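Workshop and Kitchen Tips: Tidying Up by Machine

Posted October 11, 2019

Readers of the Tradcombe tips page keep asking whether a small robot arm can take over sorting and putting away. The short answer is that a hobby-size arm can handle a few narrow jobs if the work is laid out for it. It can't clear a kitchen counter or a workbench in the state most people leave them.

Picking up small, square-sided items is the easiest chore to set up. Blocks, spice tins and boxed fasteners all have flat, parallel faces, and a two-finger gripper closes on those without rolling the part. Round jars are harder. Bags, cloths and loose cable are harder still and should be left to hand work.

Tips for laying out a pick-and-place job:

Fix the base before anything else. A clamp at the table edge holds better than suction cups on wood grain.

Put the bin within 200 mm of the pickup spot. Small servos lose accuracy as the arm reaches out, and the sag shows up first at the fingertips.

Use a shallow bin. The gripper has to get over the wall on the way in and on the way out, and a tall wall costs travel in both directions.

Leave a finger's width on both sides of each item. Parts set edge to edge have to be pushed apart first, and most beginner programs have no step for that.
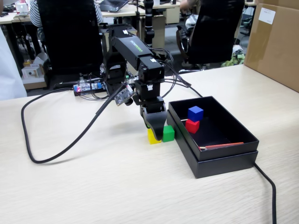

Cables need their own plan. Move the arm by hand through its full range with the power off and see where the slack goes. Any wire that crosses the work area will catch sooner or later. Tie the servo leads at each joint with enough play for the joint to turn, and run the power lead off the back of the table.

Check the screws on the servo brackets after the first 30 cycles, then every 200. A loose bracket looks like a programming fault and wastes an evening.

Stacking

Stacking takes more care than dropping parts in a bin. The arm has to stop at the right height, open both fingers evenly and back away without touching the part it just set down. Sideways error matters most. With small cubes, an offset that would pass unnoticed in a bin is enough to tip the upper one.

Set the release height slightly above contact. Pressing down loads the servos, and they spring when the fingers open.

Open slowly. If one finger moves first, it drags the part.

Soft pads help with painted or varnished items, which slide between bare plastic fingers. Wipe the pads with a damp cloth and let them dry. Dust from a workshop floor ruins the grip faster than wear does. 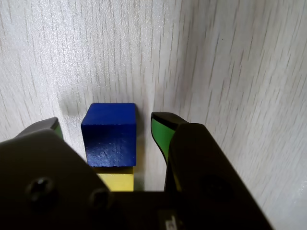
Back straight up before moving sideways. A lift of 70 mm clears most small household items. Programs that cut this corner save a second per cycle and knock over the stack.

Light should come from the same place each time if a camera guides the arm. Window light shifts through the day, and a shadow beside a part can be read as part of its outline. A desk lamp with the blinds closed gives steadier results.

What to expect

The Flutham makers' group kept a log through September on one repeated job, moving small parts from table to tray. Over 3000 cycles, most stops came from parts placed out of position by the person refilling the table. Servo heat came second. A rest between batches fixed the heat, and a taped outline on the tabletop fixed most of the placement.

For household use, sorting identical small items is within reach today. Dishes, laundry and mixed drawers are not. On the shop floor, the same arm can feed light parts to a fixture if somebody stays nearby to clear jams.

Related pages: Labeling Small Parts Drawers; Cleaning Rubber Pads and Feet; Choosing a Bench Clamp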